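Looking after football kit at home
Lejla Dimitriou
23 Oct 2020

Most match kit wears out in the wash and on the radiator. The notes below cover shirts, boots, gloves and balls for anyone who plays on grass through November and beyond.

Shirts and shorts
Let mud dry fully before touching it. Wet mud is pushed further into the knit by rubbing; dry mud brushes off with a stiff nail brush. Turn the shirt inside out so that the printed number does not rub against the drum. Wash at 30 degrees with a small dose of liquid detergent and leave out the softener, which coats polyester and reduces its ability to move sweat. Two short rinses are better than one long one if the pitch is heavy clay.

Grass stains need a separate step. Dab on neat liquid detergent, leave it for nine minutes, then rinse from the back of the fabric. Bleach will lift the stain and the club colours with it.

Socks
Wash them the right way out first, then inside out if the soles are still grey. Pull them to length while damp. Tumble drying shortens the life of the elastic at the calf.

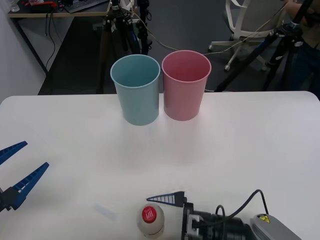
Boots
Knock the soles together outdoors and clear the stud plate with an old toothbrush. Wipe synthetic uppers with a damp cloth and a drop of washing-up liquid. Leather takes plain water only, followed by a thin coat of wax once dry – thin meaning that no residue shows on a fingertip.

Take out the insoles and laces. Pack each boot with newspaper, change the paper after two hours, and leave the pair in a ventilated room for a day. Direct heat softens the glue between upper and sole. Screw-in studs should come out every six matches. Put a trace of petroleum jelly on the thread before refitting, and tighten by hand before using the key.

Goalkeeper gloves
Rinse in lukewarm water, press the palms flat to expel the dirt, and hang by the wrist strap. Do not wring them. Latex that has dried hard grips poorly, so store gloves very slightly damp in a bag that is not fully closed.

Balls
Moisten the valve needle before inserting it. A dry needle can tear the valve, and the leak that follows is slow and hard to trace. Let out a little air for storage over the summer and check the pressure with a gauge before the next use – the thumb test is unreliable on a cold ball.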